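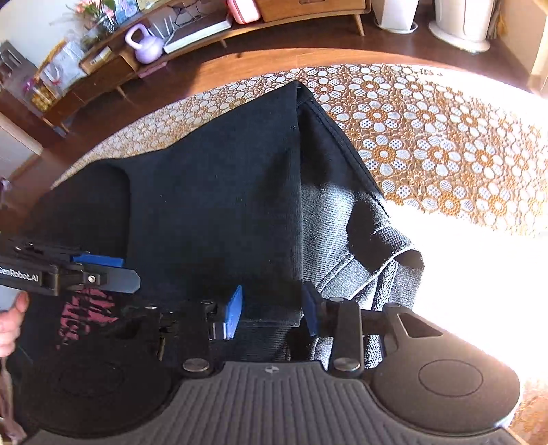

Which fingertips for folding clothes with a hand-held gripper?

Posted in Grippers and End Tools by threadbare_ann

Hello all! I've been reading this board since September and finally have something worth asking. I'm trying out hand-held grippers on laundry, mostly dark knits and a fuzzy black piece that I have come to know far too well, and I'm trying to choose between two sets of fingertips before I order more of either.

The first set is the Plirer soft pads, which are lovely and grippy and take hold of a hem on nearly every try. My trouble is letting go. I open the jaws and the fabric rides along with one finger for a little way, so the edge I had just laid straight ends up crooked again. The second set is the Belau hard tips. Those let go cleanly, but they slide right off a single layer unless I squeeze harder than I'd like.

I do my trials at home, partly on a bed and partly on a table with a patterned cloth on it, and I've wondered whether the surface matters as much as the tips do. On the bed everything sinks in a bit and I can get under an edge. On the table I tend to pinch the tablecloth too (my poor tablecloth!). 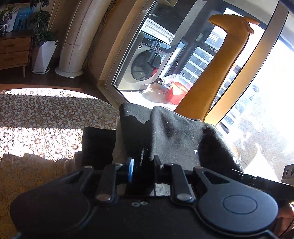

Black cloth held in the jaws, over by the bed.

So, two things I'd love to hear about. Which kind of tip would you stay with for folding, and do you keep to one surface while comparing or mix them up? I have 40 tries logged with each set so far and I'm happy to do more if that's too few. Thank you for reading all this, I know I go on.

Marcus Calloway

Hi Ann, and welcome! I went through the very same thing with sweaters, so you have my sympathy. I'd stay with the soft pads and work on the release. What helped me most was opening the jaws slowly for the first little bit, waiting a moment, and then backing straight out along the line of the finger before lifting. If you lift first, the cloth comes with you every time, at least it did for me.

Wipe the pads down too. Lint builds up on them faster than you'd think with anything fuzzy, and then they start behaving like a different pad altogether. I spent a whole Monday evening blaming the linkage on my Ouellet when all it needed was a damp cloth.

As for surfaces, I'd do them one at a time, and I'd go in this order:

1. Start on the bed or a sofa. Lay the cloth with its folded edge toward you and take only that edge. Do all of your tries with one set of tips before you change to the other, and write down misses, double grabs and bad releases in separate columns.

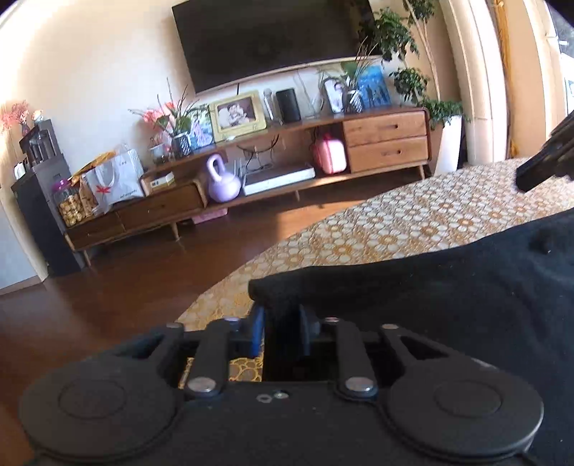 2. Move to the table with the same cloth and the same folds. Come in flatter than you did on the bed. If you keep catching the tablecloth, try clipping it tight underneath, or take it off for one round and see how much of the problem goes with it.

3. Go back to the bed for a short round at the end. Your hands get better as you go, and this tells you how much of the improvement was you and how much was the tips.

I wouldn't stop at 40, by the way. My numbers wandered all over until I got near 100 for each set, and I nearly ordered the wrong ones on the strength of a good afternoon. Do let us know how you get on!

pevbridge_dad

hard tips, and put a strip of something rubbery on them. done

works fine for towels anyway, haven't tried it on knits

threadbare_ann

Thank you both, this is so kind. Marcus, I tried your slow release after supper and I do think it's better, though I want to do a proper round before I get excited. The pads were filthy, I'm embarrassed to say. I had been wiping the cloth flat with my hand between tries and never once thought to wipe the gripper. 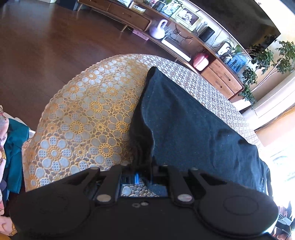 I'm going to start the whole count over with clean pads and keep the bed and table in separate columns from here on, and I'll fold the cloth the same way each time, which I had been pretty sloppy about. Pevbridge_dad, I have some rubber shelf liner in a drawer somewhere, so I'll cut a couple of strips for the Belau tips and give them a fair go as a third set. Did you glue yours or just use tape? I'd like to be able to get it off again afterward if it doesn't suit the knits.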